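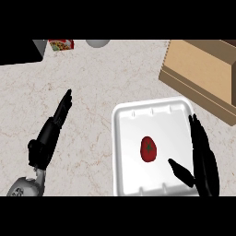 # Comparing two hand controllers on the tomato pick

Use this procedure to compare the Sollo position controller with the Nandham force-limited controller in simulation. Both drive the same pair of multi-finger hands. The object is a single tomato on a foam tray, and only the right hand picks. The left hand stays open and clear of the tray for the whole trial.

## Before you start

- Load the Tullgate counter layout. Don't edit the clutter along the back edge.
- Set the random seed to 316.
- Confirm that both hands report zero contact force. If either one doesn't, reset the arms and reload.
- Check that the tray's collision mesh includes the raised rim. Older exports have a flat plate, and the thumb passes straight through it.

## Run the trials

1. Select the controller in `config/hand.yaml`. Change only the `controller` key.
2. Move the right hand to the pregrasp pose, thumb over the tray and fingers outside the rim.
3. Start logging at 1000 Hz. Lower rates miss the first contact peak.
4. Close the thumb and fingers at the default speed.
5. Lift 50 mm, hold, and lower.
6. Reset and repeat until you have 40 trials, then switch controllers.

Keep the tomato's friction value the same for both sets. Ya-wen Chow's October runs changed it halfway through and can't be compared with anything newer.

## Score each trial

Record peak thumb force, slip during the hold, and whether the tray moved. A trial counts as a drop if the tomato loses contact with either side of the grasp before lowering starts. Rim contact is logged separately and doesn't fail the trial.

If the thumb stalls on the rim, raise the pregrasp pose and rerun the full set. Don't patch single trials.

## Known problems

The Nandham controller reports force in the wrist coordinate system. Rotate it to the fingertip before comparing peaks. Oi-ling Wan's script `rotate_ft.py` does this, but it expects the right hand to be listed first in the log header.

Last checked 26 Mar 2024 by Yuk-lan Chuang.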